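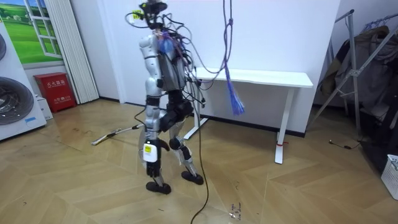
Moisture Movement and Seasonal Gapping in Solid Wood Floors

Project report, Building Materials II
Janaína Barbosa and Deolinda Vilela

1. Introduction

Wood takes up water vapor from the air and gives it off again until its moisture content is in balance with the surrounding relative humidity. In a floor, this exchange changes the width of each board or block. Shrinkage along the grain is small enough to be ignored in most interior work. Shrinkage across the grain is not, and it is the main cause of the gaps that appear in heated buildings during winter.

The project compared gap formation in two laying patterns, straight strip and herringbone, using the same species and block size. The question came from a maintenance complaint in the Laing building, where a corridor laid in straight strip had opened visibly and a room laid in herringbone on the same story had not. The two floors were installed at different times, so a direct comparison between them would not have been useful. We built test panels instead.

2. Background

The moisture content that wood reaches at a given temperature and relative humidity is called the equilibrium moisture content (EMC). Below fiber saturation, dimensional change is close to linear with moisture content. Tangential movement in oak is larger than radial movement, so flat-sawn pieces move more across their width than quarter-sawn pieces.

In a straight strip floor all boards move in the same direction. The movement adds up across the width of the room, although friction and fasteners divide it among the joints. In a herringbone floor the blocks lie at right angles to each other, and the end of each block meets the long edge of its neighbor. Since the blocks hardly change in length, the expected result is many narrow openings spread over two directions.

3. Materials and method

Two panels were made from unfinished white oak blocks supplied by Claltico. Blocks with visible sapwood, end checks or a mixed grain angle were rejected before laying. Both panels were glued to plywood with Pomico flooring adhesive, applied with a notched trowel, and left to cure before the first reading.

The panels were placed in the department's conditioning cabinet and held at 23 °C throughout. Relative humidity was lowered in 5 steps. At each step the panels stayed in the cabinet until two successive weighings agreed within the resolution of the scale. The last step was reached in July, somewhat later than planned, after the humidity sensor was replaced with a Tusico unit and the second step had to be repeated.

Gap width was measured with feeler gauges at marked points on the long joints. The same person took all readings on a panel to limit differences in gauge pressure. In total 498 readings were recorded. Readings at points where adhesive had squeezed up into the joint were kept in the raw table but left out of the averages.

4. Results

No measurable gaps were found in either panel at the first humidity step. At the second, the straight strip panel showed isolated openings near one edge, while the herringbone panel was unchanged within the resolution of the gauges.

From the third step on, both panels gapped. The average opening at a joint was smaller in the herringbone panel. The spread was also smaller. In the straight strip panel a few joints took up a large share of the total movement, and the joints beside them stayed almost closed. This grouping was present in the third step and did not shift to other joints later.

Slight cupping was found in both panels at the driest step. It was not measured systematically.

5. Discussion

The grouping of gaps in the straight strip panel agrees with the usual account of panelization, in which adjacent boards stick together at their edges and move as one unit. Our blocks were unfinished, so finish bridging cannot be the cause here. Excess adhesive in the joints is the most likely explanation, and the rejected readings were concentrated in that panel.

Panel size is the main limitation. A real floor is restrained by its own weight and by a much larger glued area, and the plywood backing of our panels was itself free to move. We also had only one panel of each pattern, so variation between panels is unknown. Grain orientation was not matched block by block.

An attempt to predict gap width from EMC tables and published shrinkage coefficients gave values larger than those measured at every step. Part of the difference is probably restraint by the adhesive. Moisture content was derived from the weight of the whole panel, including plywood and glue, which adds an error we could not separate.

6. Recommendations for further work

Repeat the test with at least three panels per pattern and with the blocks sorted by grain orientation. Record moisture content with pin probes in individual blocks. Include a rising humidity cycle, as only drying was covered here. The raw readings and the cabinet log are stored with the course files under the panel labels S1 and H1.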